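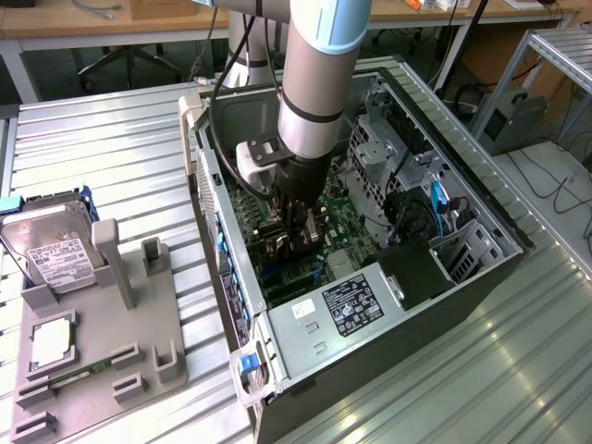
The student project at Ashworth asks each group to take apart a desktop computer with one robot arm. Every removed part has its own place in a gray printed tray beside the case, where the hard disk, the processor and the memory module lie. Our class recorded 146 trials.

The processor is the hardest step for most groups.
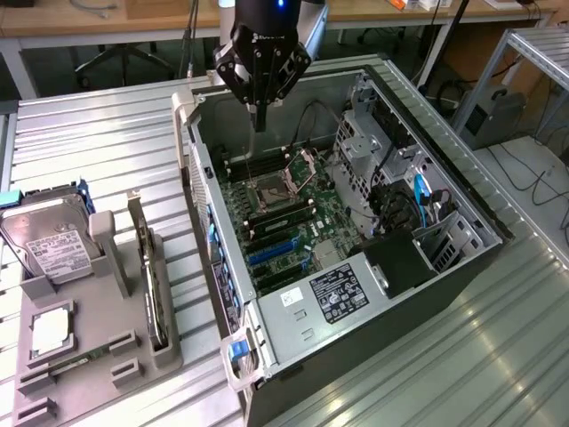

Figure 2. Gripper above the open case; the frame of the CPU socket is raised.

For the graphics card, the students use the wrist view to put one finger on each side of the board.

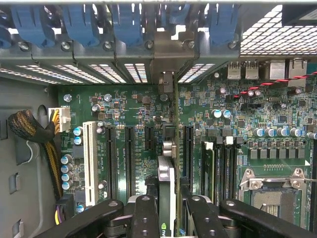 4.3 Grading

Sugden and Blackburn graded 80 of the trials.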